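Right, I have finally cracked and started a proper drinks bottle clear-out, and I have thoughts. Thread, sorry in advance.

Background for anyone new: I buy a plastic bottle of something nearly every day, drink two thirds of it and put it down somewhere. Then I buy another one. Soo-ah Yoo calls it my glass menagerie except it's plastic and nobody's writing a play about it.

So the rule for May is one bottle on the go at a time. It gets finished, rinsed and out the door before I'm allowed the next. Day one went fine. Day two I bought two because they were on offer, so we'll call that a wobble.

First discovery – leave the caps ON. I've been taking them off for years because my mum did, and they'd roll under the fridge and live there. Our council wants them screwed back on after rinsing. Check yours though, Brenda Quiroga is a few miles up the road and her leaflet reads differently to mine.

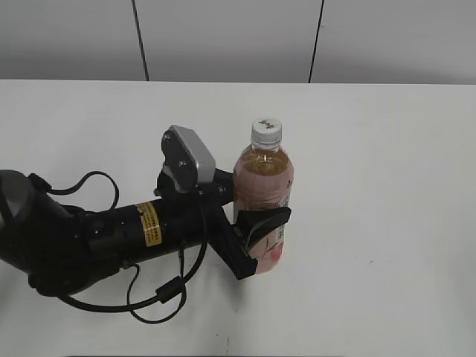

Second thing, squash them before the cap goes back on. Squeeze the air out, twist a bit, then cap it quickly or it puffs up again. I used to do it the other way round and wonder why my recycling box was full by lunchtime.

I do love a clear bottle with a plain white cap, by the way. The ribbed ones are so much easier to open with wet hands! The smooth ones can get in the sea (no they can't, please recycle them).

I'm keeping a few back for the garden. Bottom cut off, cap on loosely, upside down in the soil next to the tomatoes, fill with water and off you go. Octavio Sotelo swears by it and his tomatoes are enormous, so I'm copying him and hoping.

Does anyone know what to do about labels? I've been peeling them and it takes ages, plus the glue gets all over the sink. If I can leave them on, tell me now and save my fingernails.

Anyway, 10 bottles gone from the car alone this morning. Going back out for the ones under the passenger seat after my tea.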